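Home Forum > Around the House > Storage & Sorting

Thread: Hair ties, scrunchies and all the other small bits – where do yours live?

marmaladehatch
Right, I need help from tidier people than me. We've got a small bedroom with no dressing table, and every hair tie, scrunchie and odd bit of knitting in the house ends up in it. I've tried a drawer (they all migrate to the back and get wedged), I've tried a pretty bowl (looked lovely until the cat found it) and I've tried hanging them on the door handle, which my other half put a stop to after the third time one pinged into his tea.

I'm now on a clear plastic box on the little table next to the bed. My idea is that if I can see everything I'll use it, and stop buying more black ones every time I go to the chemist. Does anyone do it this way and still like it after a few months?

pennyfold
I do! Had a clear one since January and I'm never going back. You do have to be a bit strict about what goes in it though. Mine is hair things and hair things only, and the minute a lip balm gets in, it's all over. Lip balm today, batteries tomorrow.

Roscoe Achterberg
I'll be the miserable one then. Clear boxes are fine in shops and they look awful in bedrooms. You've paid to have your clutter on show. We had 3 of the things along the windowsill and I felt as if I was sleeping in a stockroom. Get a basket with a lid and put it all in that.

pennyfold
But then you can't see what's in it, which was her whole point, Roscoe.

Roscoe Achterberg
You lift the lid.

marmaladehatch
Ha, I wouldn't lift the lid, I know myself too well. I'd put a pile of clean washing on the lid and then the basket would be gone until spring.

Anyway I had a go at it this afternoon. Got everything out of the drawer, from under the bed and out of two coat pockets, and started on the table. I put my gran's old patchworky cloth down first, the blue and white one with the lace, as the tabletop marks if you so much as look at it. 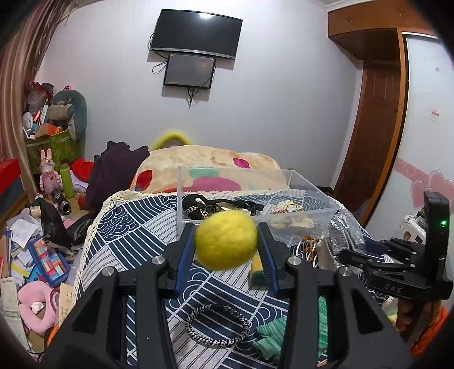
Sorting in progress! Box at the back, yellow felt ball front and centre, plenty still to find a home for.

The black ones have gone in on the left with the bits of silvery stuff on them, and the white scrunchie's on the right. The brown one with the loops is still out because I can't decide if I like it. It came in a set and I only wanted the others. Would you keep it?

tealeafterrace
Oh I love that cloth!! Is the lace crocheted? My nan had a tray cloth with an edge like that and my sister got it, and no, I'm not over it.

On the brown one – if you're asking, you don't like it. Chuck it in the charity bag and don't look back.

marmaladehatch
It is crochet, yes, and it's been through the wash more times than I have. I do it on cool in a pillowcase and dry it flat on a towel. The lace goes a bit wavy but you can pull it straight with your fingers while it's damp.

And you're right about the brown one. I'll give it a week.

Nugroho_knits
Never mind the hair ties, tell us about the green stripy knitting tucked in on the right! Is it a dishcloth or the start of a scarf? I like the light and dark bands together.

marmaladehatch
Meant to be a cloth for the bathroom, then I got carried away. I used up the ends of 4 balls, so no pattern I'm afraid, I just changed colour when one ran out. It isn't going in the box, it only came out to be looked at.

Roscoe Achterberg
So that's one thing on the table that isn't for the box already. And what's the felt ball for?

marmaladehatch
Being nice, mostly. I had a felting phase and it's the only one that came out properly round. It used to sit on the shelf by the door and I'd like it somewhere I can see it. I was thinking in the box with the scrunchies?

pennyfold
NO. Lip balm rule! Hair things only!

tealeafterrace
Oh let her have the ball. It's a lovely cheerful yellow and it'd brighten up all that black. I keep a pine cone in with mine and the roof hasn't come down.

Zonmont
Long-time reader, hardly ever post. Can I say a word against the plastic bag? I can see you've got something dark grey and stripy in one, next to the box. I used to keep the soft things in bags inside the box, for dust, and it was the crinkling that finished me off. Every morning at ten to six, trying not to wake the baby, crackle crackle crackle. I moved everything over to little cotton bags (old pillowcase, two straight seams, bit of ribbon) and it's so much more peaceful.

marmaladehatch
I hadn't thought of the noise! Going to nick that. I've a pillowcase with a hole in it that's been waiting for a job.

Elta
Different question, how do you all stop them tangling? I've got the same sort of bundle of black ones and when I want one I get nine. I've tried looping them over a cardboard tube, but the thick ones stretch it out of shape and then the thin ones fall off.

pennyfold
Carabiner clip, the sort for keys. Thread them all on and unclip when you want one. I've got 2, one for thick and one for thin. They lie flat in the bottom of the box and don't take up any room.

Roscoe Achterberg
A shower curtain ring does the same job for pennies.

pennyfold
Did Roscoe just say something helpful?

Roscoe Achterberg
It'd go very nicely in a basket with a lid.

tealeafterrace
marmalade, what are you doing with the black and white braided one at the front? I can't tell if it's for your hair or your wrist.

marmaladehatch
Both, depending on the day! I wear it on my wrist going out and it's in my hair by lunchtime. I think that one can live on the hook with my keys, or I'll be digging for it every morning.

Elta
Just tried the curtain ring. Works on the thin ones, but the big scrunchies are too fat to sit on it with anything else. I'll leave those loose on top.

marmaladehatch
Mine are going loose as well. Off to look for that pillowcase now, and pennyfold, I'm sorry, but the ball's going in.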